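A visit to Stuster's open day at Pineck

Jul 11, 2025

Stuster held an open day for its kitchen simulation package on the upper floor of its offices at Pineck. I went with Jawad Mengal, who buys software for our group, and we stayed from the morning coffee until the last session. We already train our arms on another supplier's scenes, so we were there to see whether this one was worth paying for.

The package is called Mughal. It is a set of simulated kitchens with a robot arm placed in each, and it is sold by the seat. You get the scenes, a library of objects to put in them, a tool for driving the arm by hand, and a scoring tool that runs a trained policy over and over and reports how it did. The library holds 1426 objects at present. Of these, 406 are food items, which was more than I had expected and was the main reason Jawad wanted to come.

There were two rooms. The first was a normal meeting room where Clifford Bouchard gave the introduction. He runs the Mughal product and has clearly given the talk many times. It lasted half an hour and most of it was about how the objects are made and checked. Each one is given a mass and a friction value before it goes into the library. He was open that the values for soft food are guesses. Leafy and floppy things are treated as rigid bodies, so a lettuce leaf will not fold in the fingers. Somebody from Prutmont asked when that would change and he said there was no date for it.

The second room had the demo stations, six of them, each with a screen, a keyboard and a hand controller. We were put on the third. The task loaded there was a bowl task: pick up a small item from the counter and put it in the bowl. It is one of the standard tasks and the one that most of the example policies were trained on. Stuster's people let visitors switch views and pause the simulation as they liked, and I spent more time doing that than driving.

Two views of the bowl task kitchen, one in close and one from further back.
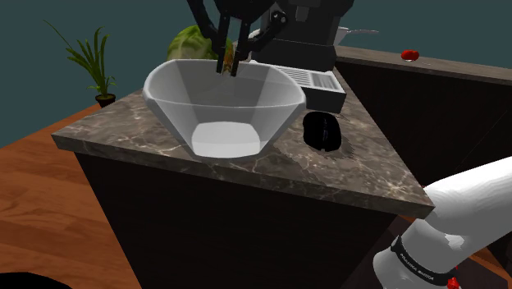
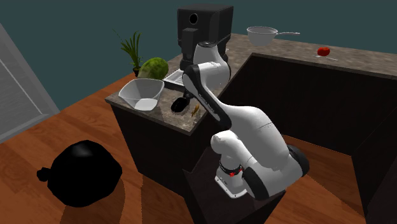 Driving the arm by hand took some getting used to. The controller moves the wrist and the software works out the rest of the joints, which is fine in open space. Near other things on the worktop it becomes slower work, as the forearm can knock into them while you are watching the fingers. Jawad hit the coffee machine twice. I managed the task on my second go and then failed it three times running, mostly by closing the gripper too early. There is a replay button which puts the last attempt back on screen from any view, and I found this the most useful thing in the whole package.

You can save an attempt as a training example with one key. The saved file holds the joint positions, the gripper state and the pictures from whichever cameras you have switched on. We asked to see one opened up, and Clifford did so without any fuss. The layout is sensible and it is documented, and Jawad thought our import script would need a day's work to read it.

The scoring tool was shown next. It shuffles the starting positions of the objects, runs the policy, and marks each run as a pass or a fail by checking whether the item has come to rest inside the bowl. You can change the rule if you want to. There is a proper settings page for this, and you can ask for the item to be released cleanly or for nothing else on the counter to have moved. With the stricter rules on, the example policy's score dropped a good deal, and I was glad they were willing to show it.

I had some complaints. The shuffling can put things in places where no sensible person would leave them, and there is no simple way to say that certain objects should stay put. You have to edit a text file for each scene. Shadows looked rough at the default quality setting. Clifford said that the higher setting fixes most of this but halves the speed, and on the demo machines it was certainly slow when we tried it. Small printed text on objects was also hard to read in several views, and that matters to us as we do some label reading.

Lunch was sandwiches on the landing. I talked to two people from Prutmont who have had Mughal since the spring. They were fairly happy with it. Their main problem was with updates, which twice changed the default gripper force and made their old results impossible to compare with the new ones. Their advice was to stay on one version for a whole project and ignore the update notices. I put this to Clifford afterwards and he said that version locking is due in August.

The afternoon was about price and support. A seat costs 579 pounds a month, with the full library included, and there is no extra charge for the scoring tool. New scenes can be made to order from a floor plan and photographs, but these are quoted one at a time and we could not get a figure on the day. Support is by email, with a reply promised by the next working day. There is a trial licence, limited to a single kitchen and to the standard tasks.

There was a short session at the end on moving trained policies over to real arms. It was thin. We saw a few slides and a list of things to watch for - camera placement, lighting, gripper wear - and were told that results vary by site. I would have liked to see one real arm running one of these tasks, even badly. Stuster has no hardware at Pineck, and we were told to speak to existing customers if we wanted to see some.

On the train back Jawad and I agreed to ask for the trial. He will write the import script and I will rebuild our own bowl test in the trial kitchen, using the stricter pass rule. The label reading will have to stay where it is for the time being. Prutmont has offered to let us see its set-up, and we plan to take them up on that before the trial runs out.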